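Dry patches around my mouth after switching face wash
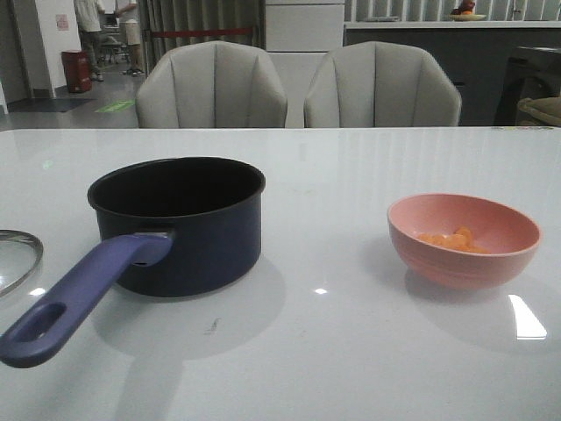
I'm 34 and started using the Barnamon foam wash in September for oily skin. My forehead looks better, but I get flaky red patches at the corners of my mouth. Moisturizer stings when I put it on. Should I stop the wash or wait it out?
Covadonga Montes

Kazue Higuchi
Stop for 5 days and use only lukewarm water and a plain cream with no scent. If the stinging goes away, try the wash again at night only and keep it off that area. Check your toothpaste too. Mine did the same thing. If it spreads or cracks, see a doctor.

tukon50
I had this, switched to bar soap and it was fine. Drink more water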